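Home | Articles | Planning and Procurement | Index | Log in

Equipment planning for hand-held gripper work

Equipment planning for hand-held gripper work is the process of choosing, budgeting and scheduling the tools with which people record manual tasks for robot training. It covers the grippers themselves, head-worn cameras, markers, furniture and props, storage, and the room. It is usually treated as a separate item from the purchase of robot arms, although both may be paid from one budget.

Background

Early plans were often copied from those for fixed robot cells. Such plans give most of the money to one large machine and its safety fence. Hand-held work divides the cost differently: the single units are cheaper, but they are many, they are carried all day, and they wear out at different speeds. The Caltholm plan, which is often used as a model by smaller groups, was the first in its region to list fingers, batteries and straps as yearly costs.

Main cost items

Grippers. A worker normally holds two, one in each hand, and therefore they are ordered in pairs. In the Caltholm plan one pair was entered at 1526 dollars. Spare fingers are ordered together with the pair, as later deliveries may differ slightly in the surface of the grip.

Head cameras. One is needed for each worker. Weight is the main point of comparison between suppliers, followed by the quality of the strap. The same plan allowed 593 dollars for each set, with mount and cable.

Markers. Printed square markers are cheap, but they must be flat and clean. A reprint is planned every 4 months.

Props. Household objects such as coat racks, hangers, dishes and boxes are bought locally. This item is frequently forgotten in first budgets and then taken from the reserve.

Room and lighting

Tall objects need free height and space for the arms on all sides. A shared open hall is acceptable and saves rent, but other people pass through it, and the plan should include the time for blurring of faces. The Vonville site keeps a separate budget line for this work. The Grangate site preferred a closed room and paid more for lighting.

Scheduling of purchases

Hallgrímsson, a supplier of grippers and mounts, quotes a delivery time of 9 weeks. Orders for use in April are therefore placed in winter — a late order usually means that trained workers wait without tools. Many buyers take one pair first, test it with the real props, and only then confirm the rest.
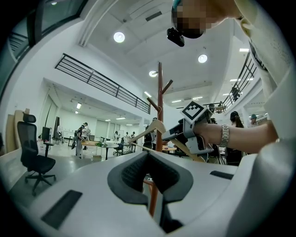 Maintenance is agreed at the time of the order. A contract by the hour of use is fair for sites with irregular work, while a fixed yearly price is easier for sites with full shifts. Software updates may be charged separately, and this should be asked before signing.

See also: Budget reserve; Marker printing; Shared workspaces

Last edited March 5, 2026 | Contact the editors | Copyright notice | Back to top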